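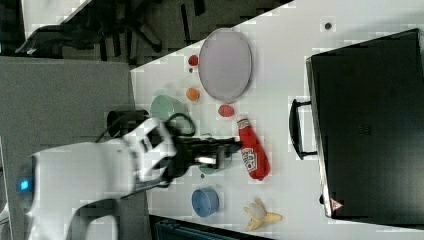

Dishware Glaze and Care: Frequently Asked Questions
Gronell tableware, made by Clusten
Last revised March 16, 2023

What is Gronell ware made of?
Gronell plates, bowls and platters are vitrified stoneware with a feldspathic glaze. The body is fired once unglazed and once glazed. Water absorption of the finished body is below the limit we set for vitrified ware, so an unglazed foot ring does not take up water in normal washing.

Is the glaze free of lead and cadmium?
No lead or cadmium compounds are used in any Gronell glaze. Pieces from the older Baumgartner line were made to a different recipe, and this page does not cover them. Baumgartner pieces carry an impressed B on the foot.

Can I put Gronell ware in the dishwasher?
Yes. Load pieces so that they do not touch. Use a detergent without added citrus acid on the matte colors. Unload after the drying cycle has ended and the pieces have cooled.

Can I use it in the microwave?
Yes, except for items with a metallic band. If a plate gets hotter than the food on it, the body has probably taken up water through a crack or chip. Stop using that plate in the microwave.

Can I use it in the oven?
Platters and baking dishes marked OVEN on the foot may be used. Place them in a cold oven and let them heat with it. Dinner and salad plates may be warmed at up to 94 °C but are not baking dishes. No Gronell item is suitable for a stovetop burner, a broiler or an open flame.

My plate has gray marks that look like scratches. Is the glaze damaged?
Usually not. Gray lines are metal left on the glaze by knives and forks. Apply a mild non-chlorine cleanser with a damp cloth, rub in small circles and rinse. If a fingernail catches in the line after cleaning, the glaze is cut and the mark is permanent.

What is crazing?
Crazing is a network of fine cracks in the glaze, caused by a mismatch in shrinkage between glaze and body or by sudden changes in temperature. Crazed ware should be retired from food use.

Why do two plates in the same color look different?
Glaze thickness and position in the kiln both affect color. The effect is greatest in the reactive glazes. When adding to a set, order all new pieces together and give us the batch code from the foot.

How should plates be stacked?
Stack by size, with the largest at the bottom. Place a paper or felt divider between pieces with unglazed foot rings. Do not hang cups from their handles inside one another.

Does the warranty cover chips?
The warranty runs for 2 years from purchase and covers glaze defects, crazing and cracks that begin in the body. Chips from impact are excluded. Keep the receipt.

Where do I send a warranty claim?
Claims are handled by the Zirnton service center. Include the batch code, proof of purchase, and one photo each of the front, the foot and the defect. Do not mail the piece until you have received a return number.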